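Rekberg Tabletop Practice Kit — simulation and written guide for small arm work

The Rekberg Tabletop Practice Kit is for workshops, TAFE classes and small labs that run a light arm at a table and want a set way of doing it. You get a simulated room to rehearse in, a written guide to good practice, and a bench pad for the real cell. The arm itself is not included.

The guide was written by Austra Lapiņa. It covers pick and place work with two-finger grippers and light objects. It is not a standard and does not replace one. You still need your own risk assessment, and whatever your state regulator asks for still applies.

What the guide asks you to do

Run every new task in simulation before it goes near the real arm. The guide sets 40 clean runs in a row as the pass mark. A run where the gripper brushes anything it was not sent to pick up is a fail, even if the object ends up in the right spot, and the count goes back to zero.

Put something breakable beside the target. A cube alone on a bare table is too easy and hides sloppy approach paths. We suggest crockery, placed close enough that a wide approach will catch the rim.
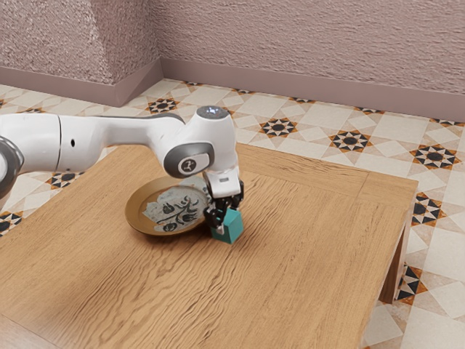

Come down from above wherever you can, and slow down before the fingers close. The kit's default speed for the last part of the approach is 22 millimetres a second. You can change it in the settings file, but write down who changed it and why.

Keep the wrist in mind as well as the fingertips. Most of the failed runs we get sent for review are wrist or housing contacts, and the operator was watching the object the whole time.

When you move to the real cell, start again at low speed with one person on the stop button and nobody reaching over the table. Passing in simulation does not let you skip this step. If the table, the gripper or the object changes, go back and repeat the runs.

What's in the box

Software licence for one site, no limit on users
Printed guide, 70 pages, spiral bound
Votlow bench pad with marked keep-out lines
Blank run sheets and a sign-off card for the cell

Price and ordering

The kit is $996 including GST. Schools can pay by purchase order. The next edition of the guide is due in June, and anyone who already has the kit will be sent the new pages free of charge.

Replacement bench pads are sold separately through Alham. Please check the size of your table before you order — the pad can be trimmed, but the keep-out lines will then need to be marked again.

We use cookies to remember your cart and to see which pages get read. By staying on this site you agree to this. Manage cookie settings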